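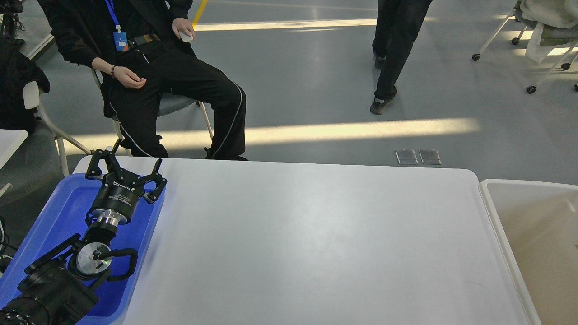
Figure 2. White table with rounded corners and a blue tray at the left end. A soft patch of reflected light shows near the middle of the slightly glossy top.

3. Table finish and reading comfort

3.1 Background

Complaints about shared tables in libraries and study rooms usually concern noise, crowding, or power outlets. Glare comes up less often, and when it does it tends to be put down to the lamps. Vestergaard and Nishimura argued that the finish of the table should be treated as part of the lighting, because a reader looks down at the table for most of a visit and up at the ceiling hardly at all. Their study used short visits and one kind of lamp, and it left open whether readers get used to a shiny top over a longer sitting.

Pale tabletops are a special case. A dark glossy top gives a sharp mirror image of the lamp, and readers notice it at once and move their books. A white top with a slight gloss gives a wide, soft patch of light with no clear border (Figure 2). The patch moves when the reader moves. In our early interviews, readers at tables of this type seldom used the word "glare." They said that the page looked gray, that their eyes were tired, or that they wanted to sit somewhere else. We took this as a reason to ask about comfort in several ways and to record where people put their papers.

3.2 Participants and rooms

We recruited 116 adults through notices at the Trenum reading rooms. All of them read on paper at least once a week, and those who normally wore reading glasses were asked to bring them. People who had had eye surgery in the past year were not included. Participants received a book voucher.

Sessions were held in two rooms of the same shape on the north side of the building. Blinds were kept closed so that daylight would not change the results between morning and afternoon. The ceiling lamps were set to give 400 lux at table height, measured at the middle of each table before every session. The same meter was used throughout, and Kirsten Nørgaard took all the readings.

Three finishes were tested: matte, slightly glossy, and high gloss. All the test tops were white and were prepared for the study by Gunnlaugsson, a furniture workshop that supplies the reading rooms. The chairs were the ones already in use. Some participants found them too low, and we return to this in Section 5.

3.3 Procedure

Each participant sat at one table for two reading periods of 20 minutes with a short break between them. The texts were magazine articles printed on uncoated paper in one typeface. Participants were told they could place the pages wherever they liked, lean forward or back, and turn the chair, but they were asked not to move the table.

At the end of each period they filled out the Brisameo comfort form. The form has seven questions on tired eyes, headache, posture, and the wish to change seats. It does not mention the table or the lamps. A second sheet, given only after the last period, asked directly about reflections and included an outline of the tabletop on which participants could shade any area that had bothered them.

Padmavathi Reddy ran the sessions in the first room and Pallavi Pandey those in the second. They marked the resting position of the pages on a paper plan at the start, middle, and end of each period. Where the pages were held in the hands for most of a period, this was noted and the position was left blank.

3.4 Results

Comfort scores in the first period did not differ clearly between the three finishes. In the second period, scores for the high gloss top fell, scores for the matte top stayed where they were, and scores for the slightly glossy top fell by a smaller amount. The question that changed most was the one on wanting to change seats. Headache was rarely reported with any finish.

The page positions were more telling. At the matte tables, pages stayed close to the middle of the reader's side and moved little. At the high gloss tables, readers moved their pages early, usually within the first few minutes, and then left them alone. At the slightly glossy tables they moved them again and again. Our reading of this is that the soft patch is hard to locate, so the reader never settles on a place that feels clear of it. Several participants who had shifted their pages many times wrote on the second sheet that they had not noticed any reflection at all.

The shaded outlines support this in part. Participants at the high gloss tables shaded small areas that matched the positions of the lamps quite well. Those at the slightly glossy tables shaded large areas, or drew a line along one side, or left the outline blank. We did not try to measure the size of the shaded areas, as the marks were too loose to compare.

Age made some difference. Older readers gave lower comfort scores overall, but the order of the three finishes was the same for them. Readers with bifocal lenses leaned back more often, which changes the angle at which the lamp is seen in the top, and their page positions were the most scattered of any group.

3.5 Objects on the table

Trays, folders, and desk mats cover part of the surface and so remove part of the reflection. The Grulletti survey of study rooms reported that readers often spread a coat or a notebook under their page, and its authors explained this as a way of claiming space. Some of our participants did the same thing at tables they had to themselves, where there was no space to claim. Two of them said that it made the page easier to look at.

We did not plan for this and did not control it. Participants were free to use their own folders, and dark folders were more common than light ones. A later study should supply mats in several shades and compare them directly. It would also be useful to know whether an object with a raised rim, such as a shallow tray, helps or simply adds a second edge for the eye to deal with. Trays in reading rooms are generally placed at the end of the table, out of the way of the pages, and in that position they are unlikely to have much effect on the reader.

3.6 Cleaning

Staff at the reading rooms raised one practical point. Matte white tops show pencil marks and need more rubbing to get clean, and repeated rubbing can polish the places where people sit. A matte top may therefore become slightly glossy in exactly the areas where reading is done. We measured gloss on the test tops only when they were new. Measurements on tables that have been in daily use are planned for March and will be reported separately.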